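Notebook – finger pads on the Tuveo hand tool, snack packets, February
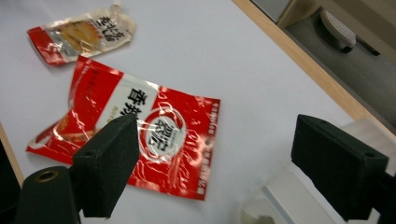

Page last changed: February, 4:10 pm

Black foam-covered fingers on for this round, two packets on the white table. Comparing against the bare fingers from the Nyarko set. Same list of pick positions for both, 214 tries each.

Large red packet is the harder one for tracking. Glare streaks across the wrinkles and the Dornunent tracker loses the outline. Dropped exposure from 2,000 to 1,263 – better on the red, no change on the clear window of the small one.

Foam holds the pouch with less squeeze than bare. Motor reading at close 884, bare was higher but I didn't write it down. Redo.

Left finger hides part of the large packet on approach. Try coming in from the short end.

Logs are in the Notesar folder under pads. Still to do: bare fingers at the new exposure.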